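A visit to the packing hall at Brurkside
Notes by Pirmin Marti, October 2025

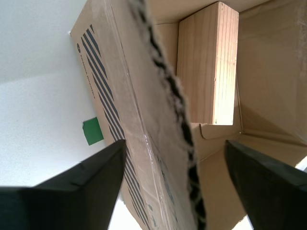 Why I went

I have a small shop in Stollcombe which sells wooden toys and kitchen boards, and I pack every parcel myself. Since June three customers wrote me that the box came with a crushed corner. So when the packing hall at Brurkside announced an open day, I put my name on the list. The drive from Stollcombe took me longer than I had planned, as the road by Ellwood was under repair, and I missed the coffee but not the tour.

Corrugated board up close

The first part was on cardboard, and I must admit that I had never looked at it with much attention. When a panel is torn, the layers come apart and the edge becomes fuzzy, with grey-white fibres standing out. On the printed side you still see clean tan kraft colour and dark blue stripes, so a quick look at the face tells you very little. Our guide asked us to run a thumb along the edges of several old cartons and say which ones we would use again. I was wrong with two of them.

I asked if a torn flap is the end of a box. She said no, if the tear stays in the flap and does not reach the fold. For a tear that has reached the fold she would keep the board only as filling.

Tape

A wrinkle in clear packing tape is easy to miss until the light falls on it. At home I press the tape down with my hand and go on to the next parcel. In Brurkside they pull it slowly, low to the board, and rub it from the middle to the ends with a folded cloth. I tried this at the long table and my strip was still crooked, but flatter than usual.

Wooden things in a box

For me this was the most useful hour. A wooden block has hard corners, and in a box that is too roomy it can travel and hit the walls. They advise to wrap the corners first, then fill the space at the sides, and only then the top. I had always begun with the top. A gentleman from Skellulton, who sends clock cases, disagreed and wished to have everything filled from below. The discussion went on through lunch.

Practical remarks

Entry was free and parking is behind the hall. The floor is cold, so wear proper shoes. The little store at the exit sells flat cartons in bundles of 100, and the price was fair, but my car was too small for more than one bundle. The next open day is planned for June and one should register early.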